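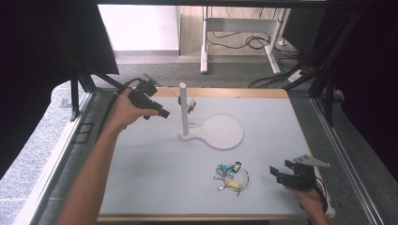
3.2 Small-item storage in shared households

Participants in the Tadville sessions were asked to return everyday items to a fixed storage point after use. Keys were the item most often left on an open surface, and the storage points tested for them differed mainly in height and in the way the ring was held. In the post condition (Figure 4), the keys start flat on a white tabletop near the base of the stand, and the only holding point is a small metal piece projecting from the side of the post about halfway up. The large split ring leaves a wide opening, but tags and a fob on the same ring shift its balance when it is lifted – an effect also noted by Jansen and Hamdy for heavier bunches. Of 857 recorded returns, 42 ended with the ring back on the table.

Figure 4. Post condition: key bunch with teal and yellow tags, lying beside the white stand.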